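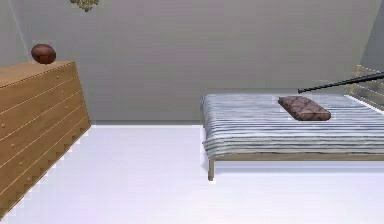
2 min read

Student Work > Costume & Props > Project Reports

Print this page | E-mail to a friend

Greltine Armour: how my shoulder plates went
Xiomara Whitlock, 2/7/24

So, I picked the Greltine knight for my costume project, which Mavis Achterberg (my tutor) said was brave. She meant the shoulders! They're huge, they overlap, and they have to lift when you raise your arms.

I cut the first pair from 8 mm foam and they flopped. Second go, I glued a strip of thin plastic inside each edge and heat-shaped it over a mixing bowl. Much better. The straps are old rucksack webbing with press studs, and I can get in and out on my own now.

Painting was the fun bit – black base, silver dry-brushed on, then brown in the dents. I spent 168 hours on the whole suit and stayed under my £100 budget (just!).

Wendell Szabo wore it at the Fendlow show in June and one stud popped on the stairs. I'm swapping them for buckles next.

Filed under: Armour, Foam, Second Year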